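The Last Chore on the List

By Gunhild Thoroddsen

My mother kept her plastic bags in another plastic bag, which hung on the inside of the pantry door and grew over the years until the door wouldn't close. Every April she took the whole thing down, sat on the kitchen floor, and sorted it: the good ones with strong handles in one pile, the thin ones for the wastebasket in another, and the pretty ones (there was a bakery in town that printed theirs with little birds) folded into triangles and put away for presents. It took her most of an afternoon, and she talked the entire time.

I thought of her often this winter, because I had set out to learn whether a machine could do my housework yet, and everywhere I went the talk came around to bags. I had expected stairs, or glassware, or the dog. But ask the people who build these things what keeps them up at night and a surprising number will say laundry first and then, after a sip of coffee, the grocery bag.

"A box tells you where it is," Joscha Vogler told me. He runs the household side of Kokalham, a small robotics company with 19 people and one very good espresso machine, and he has the patient manner of a man who has explained this to a lot of visitors. "You see one corner of a box and you can guess the rest. You see one corner of a bag and you know about one corner of a bag."
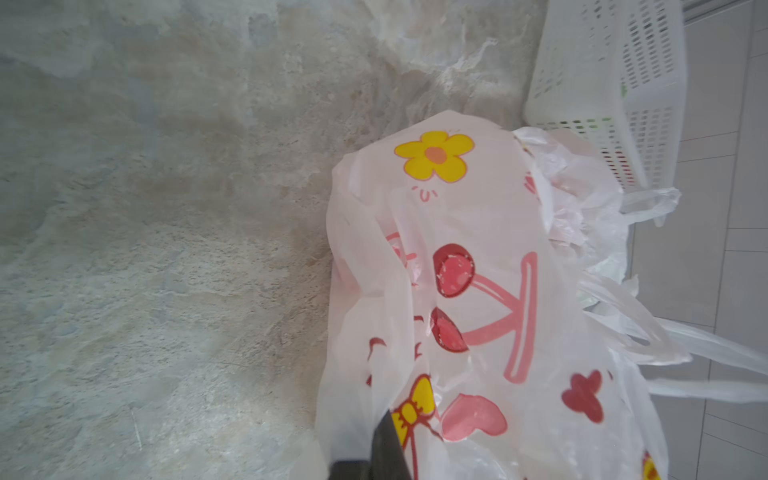

The trouble, as he laid it out for me over the better part of a morning, begins with the fact that a thin bag has no shape of its own. It takes whatever shape the last hand gave it, and the moment you touch it, it takes another. You can see through part of it, so a camera has a hard time deciding where the bag stops and the thing behind it starts. Bright lights bounce off the creases. And when two or three are lying together, good luck saying which handle belongs to which! I have watched my own husband lose that fight in the trunk of our car, and he has 12 years of higher education.

Then there is the matter of feel. When you or I pick up a bag we pinch, and we know right away through our fingertips whether we've caught one layer or two or only air. A plain two-fingered gripper closes and reports that it has closed. Vogler's group has tried softer pads, stickier pads, and a little puff of air to lift the edge, and he is fond of all of them in the way one is fond of relatives who haven't found steady work.

What has helped more, he says, is a second arm. One hand holds while the other reaches, and the job begins to look like something a person would do, if a person were very sleepy and wearing oven mitts. The arms learn from people who steer them through the chore again and again, and in one stretch last year the team recorded 233 rounds of tidying before anyone felt the results were worth showing to the boss.
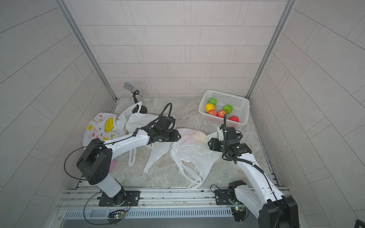 Whether any of this belongs in a home is a separate question, and here I found people cheerfully divided. At Traso, which makes sorting equipment for packing houses, the engineers I met were of the opinion that the shop floor will get there long before the kitchen does. A packing line can be arranged to suit the machine. You can choose the light, the height of the table, and what comes down the belt. My kitchen has been arranged to suit four people and a cat, and it changes by the hour.

Vogler doesn't disagree, though he thinks the kitchen will teach the machines more. He'd like to see an arm that clears a counter slowly, overnight, while everyone's asleep and nobody minds if it takes 2 hours to put away the shopping. I told him I would mind the noise. He wrote that down.

I went home that evening and opened the cupboard under my sink, where the bags are, and a good many of them fell out on my feet. I sat down on the floor and started with the ones that had strong handles.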